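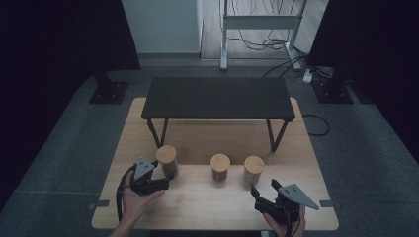 Les trois boîtes à couvercle clair et la petite table noire, sur le plateau en bois.

Boîtes rondes en bois et plateau clair : on huile, on cire ou on laisse tranquille ?

Forum Bois et finitions > Entretien > Petits objets

tournevire
Bonjour à tous. Je récupère trois boîtes rondes en bois avec leur couvercle, corps plus foncé que le dessus, et surtout un grand plateau clair sur lequel elles vont rester. Le corps n'a pas la même teinte d'une boîte à l'autre, il y en a une qui tire sur le rouge et une autre bien plus blonde. Je voudrais protéger le tout sans faire jaunir. Le vendeur m'a sorti le baratin habituel sur l'huile Wuvo, « nourrit le bois en profondeur ». Je demande à voir. Nourrir quoi, au juste ? Il est mort, ce bois.
Quelqu'un a un retour sérieux, avec un peu de recul, pas juste « j'en ai passé hier c'est magnifique » ?

copeau_gris
Salut. Wuvo j'en ai passé sur une étagère et un dessous de lampe. C'est une huile dure comme il y en a plein, vendue le double. Ça ne nourrit rien du tout, ça bouche un peu et ça fonce. Sur du clair tu vas le voir tout de suite.
Pour les boîtes, tu veux mettre quoi dedans ? Si c'est du thé ou des épices, rien à l'intérieur, jamais.

tournevire
Rien de comestible. Des boutons, des vis, je ne sais pas encore.

Kistby
Je vais être le seul à défendre l'huile alors. Plateau clair huilé chez moi depuis 3 ans, table de salle à manger, deux enfants, feutres, compote, tout. Il n'a pas bougé. Une couche par an au mois de mars, fenêtre ouverte, chiffon qui ne peluche pas, on essuie l'excédent et c'est réglé pour l'année.

ragréage
« Il n'a pas bougé », ça veut dire quoi ? Tu as gardé une chute non huilée à côté pour comparer ? Parce que tout le monde dit ça, et le jour où on soulève le set de table il y a un rectangle plus pâle dessous.

Kistby
Non je n'ai pas gardé de chute, je mange sur ma table, je ne fais pas une thèse dessus.

ragréage
Donc tu n'en sais rien. Ce n'est pas une attaque, hein, mais c'est toujours pareil sur ces sujets.

copeau_gris
Pour le jaunissement, de toute façon, huile ou pas, si c'est près d'une fenêtre ça bougera. Le clair fonce, certains foncés s'éclaircissent, et au bout d'un moment tes trois boîtes n'auront plus le même écart de teinte qu'aujourd'hui. Il y a des finitions avec filtre UV, Flaltier en fait une, mat, à l'eau. Je ne jure de rien, l'étiquette promet beaucoup.

tournevire
Ah, Flaltier, j'ai failli prendre. Sur leur fiche il est écrit « invisible ». J'ai appris à me méfier du mot. La dernière finition invisible que j'ai achetée, on aurait dit un menu plastifié.

mamie_rabote
Bonsoir, je prends la discussion en route. Mon mari avait fait des boîtes de ce genre en 1989, tournées, avec couvercle posé. Aucune finition. Elles sont sur le buffet, elles ont pris une belle couleur et les couvercles ferment toujours, enfin sauf l'été où il y en a une qui coince. Je ne les ai jamais huilées et je ne vois pas bien pourquoi je commencerais. Un chiffon sec et voilà !

ragréage
Ça, par contre, c'est un retour avec du recul.

Kistby
Un buffet où on ne touche à rien, ce n'est pas une table où on travaille. Il faudrait comparer ce qui est comparable.

tournevire
D'accord avec Kistby là-dessus, pour une fois. Les boîtes, je peux les laisser brutes, je commence à être convaincu. Le plateau c'est une autre histoire, il va servir. Et puis il n'est pas vierge, il y a une marque fine en travers du fil qu'on ne repère qu'en se mettant au ras du bois. Avant de passer quoi que ce soit il faut que je décide si je ponce ou non.
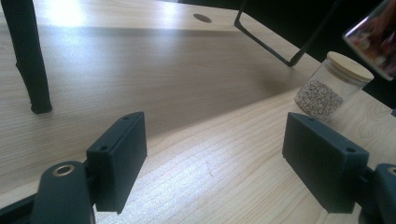

copeau_gris : une rayure en travers, c'est la pire à rattraper au papier. Dans le sens du fil tu la noies, en travers tu es obligé de descendre sur toute une zone, sinon tu fais une cuvette. Et avant de poncer, vérifie que c'est du massif. Si c'est un placage, tu passes au travers en dix secondes et là tu auras une vraie question à poser au forum.

tournevire
Comment on vérifie sans démonter ? Je précise que je n'ai aucune facture ni aucun papier, juste une référence au crayon, 2628, qui ne donne rien en recherche.

copeau_gris
Tu regardes le chant. Si le dessin du dessus continue en bout, c'est bon signe. Si ça s'arrête net avec une ligne, c'est plaqué. Regarde dessous aussi, un dessous complètement différent du dessus, ça sent le placage.

Kistby
Ou un fer à repasser et un linge humide sur la marque, si les fibres sont seulement écrasées ça remonte. Je l'ai fait sur un coup de fourchette.

ragréage
Sur un enfoncement oui. Sur une rayure où les fibres sont coupées, la vapeur n'y fera rien, et sur un placage tu décolles le tout. Je ne conseillerais pas ça à quelqu'un qui ne sait pas encore ce qu'il a sous la main.

Kistby
J'ai écrit « si les fibres sont seulement écrasées ». Il faut lire.

ragréage
J'ai lu. Il ne peut pas le savoir à l'œil, donc le « si » ne sert à rien.

mamie_rabote
Moi je laisserais la rayure. Elle gêne qui ?

tournevire
Moi, un peu. Mais moins depuis que j'ai lu la cuvette et le placage.
Autre chose : on m'a aussi parlé de la cire Aryee en pâte. Quelqu'un ? Leur site dit que ça « efface les micro-rayures ». Je suppose que ça les remplit de gras et qu'elles reviennent au premier coup d'éponge.

copeau_gris
Tu supposes bien. J'en ai un pot, c'est agréable à passer, ça sent bon, et un verre posé dessus laisse un rond. Pour un plateau qui sert, non. Pour l'extérieur des boîtes, à la rigueur, si tu tiens absolument à faire quelque chose. Les couvercles, attention à ne pas en mettre sur la partie qui emboîte, après ça colle.

Kistby
Pas d'accord pour le rond. Ça dépend combien on en met, les gens en tartinent. Une noisette pour tout le plateau, on laisse, on lustre. Si le chiffon accroche c'est qu'il y en a trop.

copeau_gris
J'en avais mis une noisette. J'ai eu un rond.

ragréage
Fais un essai. Le dessous du plateau, une bande huile, une bande vernis à l'eau, une bande cire, une bande nue, et tu poses un verre mouillé sur chaque. Ponçage à 200 avant, pas plus fin, sinon l'huile n'accroche plus. Et tu attends un mois avant de juger, pas une soirée. Si c'est un placage, tu laisses tomber le ponçage et tu fais tes bandes telles quelles.

tournevire
C'est ce que je vais faire, je crois. Je regarde le chant demain matin à la lumière du jour. Les boîtes restent brutes en attendant, je n'ouvre aucun pot.

Kistby
Et tu finiras par mettre de l'huile. On en reparle.

mamie_rabote
Pour celle qui coince l'été, quelqu'un a une idée au passage ? Je n'ai pas envie de la poncer non plus.

copeau_gris
Un peu de savon sec ou de bougie sur la portée du couvercle, très peu. Et sinon tu attends l'automne.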